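Stockroom and Packing Area Walk-Through: Checklist and Comments, Kurthorpe Building
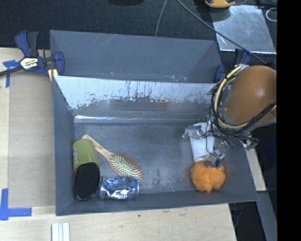 Siiri Kinnunen
Stores and Safety Coordinator, Honkanen

Walked 9th March, start of the early shift. Marjatta Kiiskinen came along for the packing side. Items are marked OK, FIX or WATCH. Anything marked FIX has a name against it. Please write your initials on the copy by the time clock when yours is done.

1. Aisles and floors

1.1 Main aisle clear to full width. OK
1.2 Side aisles clear. FIX (Kalevi Kallio)
Two flat carts were parked in aisle C with the handles sticking out. Carts go back to the bay by the dock door at the end of every shift, loaded or not.
1.3 Floor surface sound, no loose tiles or lifted edges. WATCH
The rubber mat at packing station 2 is curling at one corner. It lay flat when I stepped on it and came back up again. Tape is not a repair. If it gets any worse, pull the mat and work without it until the new one arrives.
1.4 Spill kit in place and full. FIX (Marjatta)
Kit is there. Absorbent pads are down to the last sleeve.

2. Shelving and racks

2.1 Load signs posted and readable. OK
2.2 Uprights straight, no dents at fork height. WATCH
Upright 44 has the same dent it had in September. I measured it again and it has not changed. The guard is on.
2.3 Heavy items stored between knee and shoulder. FIX (Kalevi)
Boxes of hinge sets are on the top shelf again in aisle B. Each one weighs 39 pounds. They belong on the second shelf. I know the second shelf is full of the Wukine returns, so the returns need to move first.
2.4 Nothing leaning against the ends. OK

3. Bins, totes and trays

3.1 Bins free of cracks and sharp edges. WATCH
Run a gloved hand along the rim and down the dividers. Flaked coating by itself is a cleaning matter. A raised edge or burr that catches the glove takes the bin out of use the same day. Several of the older bins have lost coating on the divider walls and are scuffed on the floor. None of the ones I checked caught the glove.
3.2 Bins labeled on the front. FIX (Orvokki Heiskanen)
We have 154 bins on the register and the labels on the lower row are mostly worn off. Orvokki has the label printer.
3.3 No food or drink containers stored with parts. OK
3.4 Bins not stacked above the line on the wall. OK

Comment from Orvokki: The new labels peel if the bin is wiped with the blue cleaner. I would like to wait for the other label stock before doing all of them.
Reply: Fine. Do the lower row by hand with a marker for now.

4. Exits, lights and extinguishers

4.1 Exit doors open fully from inside. OK
The dock side door sticks a little in the last few inches. Opens with one hand.
4.2 Exit signs lit. OK
4.3 Emergency lights tested with the button. FIX (Gönül Şimşekoğlu)
The one over the Flostari shelves came on dim and went out while I was still holding the button. Battery, most likely.
4.4 Extinguishers in place, pin and seal intact, gauge in the green. OK
4.5 Three feet clear in front of the electrical panel. FIX (Gönül)
A pallet of flattened cardboard was in front of it. We moved it during the walk, but this is the third time on this form.

5. Hand tools and knives

5.1 Safety knives only at packing stations. WATCH
One snap-off knife found in the drawer at station 4. Removed.
5.2 Used blades in the blade box. OK
5.3 Step stools have all four feet. OK
5.4 Tape guns, no broken guards. FIX (Marjatta)
Replace the one at station 1.

6. People

6.1 Gloves available in all sizes. FIX (Siiri)
No smalls. Ordered.
6.2 Closed-toe shoes worn. OK
6.3 First aid cabinet stocked. OK
Eye wash bottle is in date. Somebody has been keeping tea bags on the bottom shelf; please use the kitchen.

Comment from Kalevi: Can the walk be done later in the morning? At the start of shift the carts are out for the first truck and it looks worse than it is.
Reply: I will do the next one after the first truck. The carts in 1.2 were empty, so that one stands.

Form 51, stores copy. Keep with the previous walk-through in the green binder.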